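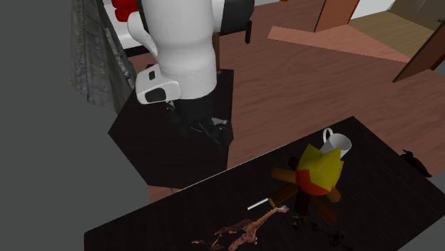
Island Freight and Stores: Frequently Asked Questions

When is the cutoff for freight to Tuddale?
Goods must reach the Minard pier shed by 15:00 on the day before sailing. Late items go on the next boat.

What is the weight limit?
Single items up to 700 kg travel on the regular boat. Heavier loads, up to 2000 kg, need the landing barge, booked through Brurer.

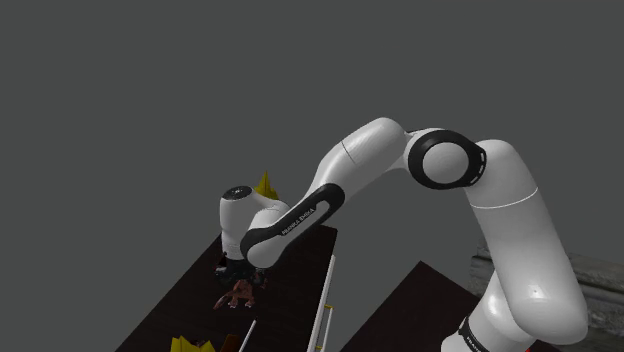

Robot arm and gripper over a dark tabletop.

How should boxes be labeled?
Write the house name and the number of pieces on two sides. Unlabeled boxes stay in the shed.

Can I ship heating fuel?
Yes, in sealed drums only. Complete Form 234 for each load.

What happens if the boat is canceled?
Chilled goods are held in the Minard cold store. Storage is free until the next sailing.

Who handles damage claims?
Yusof Marine Claims. File within 15 days of delivery.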